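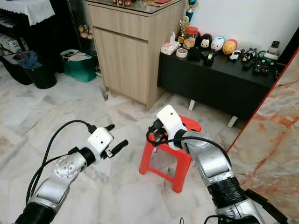 The sideboard, and other places where things come to rest

I have been meaning to write about the sideboard for weeks now, ever since I put up the post about the hall cupboard and one of you asked (very politely!) whether the rest of the place was as orderly. It isn't, I'm afraid, and the sideboard is where you'd find that out first.

It came from a second-hand shop in Hallham the spring after I moved in. It's a low black thing on white metal legs, and I paid 62 pounds for it, thinking I would keep a lamp on it and perhaps a bowl of fruit. The lamp lasted a fortnight. Then the phone needed somewhere to live, and the remote control followed it, and after that the tissue box with the pink pattern arrived and I think the sideboard understood what sort of life it was going to have.

The trophies went there next. There are two, the one with the little gold figure and the taller one behind it with the blue column, and they both come from the Dirngate quiz league, which I mention only so that you don't imagine I have ever run anywhere. I did try them in the bedroom for a while, but it felt odd to be looked at by a gold person first thing in the morning.

And then the figures! The penguin was first, and I still think he's the best of them. The round yellow one came along next, then the white one with the blue face, and a couple of smaller ones that I keep meaning to give a proper spot at the front. I dust them one at a time with a soft paintbrush and put them back in a slightly different order, and it takes me far longer than it should.

The jar with the red lid stays whatever happens. So does the tape dispenser, though I couldn't tell you why there's a roll of tape sitting by it as well — I must have put it down while wrapping something and it has become part of the arrangement.

The wood cabinet next to it is a calmer piece altogether. It has one drawer at the top and a cupboard below, and I keep the glass top on it so I can wipe it over without fretting about rings from mugs. The little red stool lives in front of it. It's plastic, it weighs next to nothing, and I sit on it to sort out the cupboard, which is much kinder on the knees than marble tiles.

My plan for April is to empty the drawer, which is mostly instruction leaflets and old batteries, and move the tape in there for good. The penguin is staying exactly where he is.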